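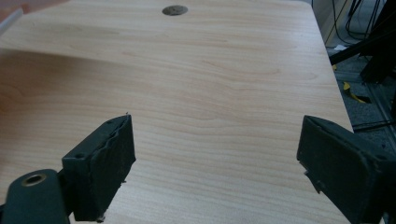 Home Browse A–Z Furniture and Fittings Index Contact

Cable grommet (furniture)

Last revised 24 October 2023
By Yolandi Nkosi

A cable grommet, also called a desk grommet or wire grommet, is a fitting that lines a hole cut through a tabletop, desk, counter, or cabinet panel. It allows power cords and data cables to pass from the work surface to the space underneath, and it protects both the cable and the cut edge of the hole from wear. Grommets are found mainly in office desks, school tables, laboratory benches, and media cabinets.

Construction

The usual grommet has two parts. The sleeve, or liner, is a short tube with a narrow flange at the top, and it is pressed or screwed into the hole. The cap sits inside the sleeve and closes most of the opening. Many caps have a notch or a turning section that can be set to leave a gap for cables and closed again when the hole is not in use. Some models replace the notch with a strip of stiff brush, through which cables of different thicknesses can be pushed.

Sleeves and caps are most often molded in plastic. Cast zinc, aluminum, and stainless steel are used in more costly furniture. Black, gray, white, and brown are the common colors. On pale wood tops a dark gray grommet is a frequent choice and contrasts clearly with the grain; makers who want a less visible fitting offer caps faced in the same material as the top.

Placement

A single grommet is generally set near the rear edge of a desk, either at the center or toward one corner, so that the main working area stays clear. Long conference tables may have several along the center line. The position is chosen with regard to what lies below, as a hole drilled over a frame rail, drawer, or table leg cannot be used. Where a desk may be placed against a wall on either side, a central position is usually preferred.

Installation

The hole is cut with a hole saw or a router, normally from the finished face to limit splintering. The diameter is matched to the outside of the sleeve and not to the flange, which covers the cut edge. In solid wood and veneered panels the raw edge is often sealed before the sleeve is fitted. In most designs the flange rests on the surface and stands slightly above it. Flush types require a shallow recess around the hole, and the finished rim lies level with the top.

History

Holes for cords were cut in office furniture well before purpose-made liners were common. The furniture maker Kofler listed a turned wooden ring for telephone cords in its 1962 catalog, and plastic liners followed in its later desk lines. Ranov afterward sold a cap with a turning cover in 3 sizes. Demand grew with the spread of desktop computers, whose monitors, keyboards, and printers each brought separate cables to the desk.

See also: Cable tray – Desk – Hole saw – Modesty panel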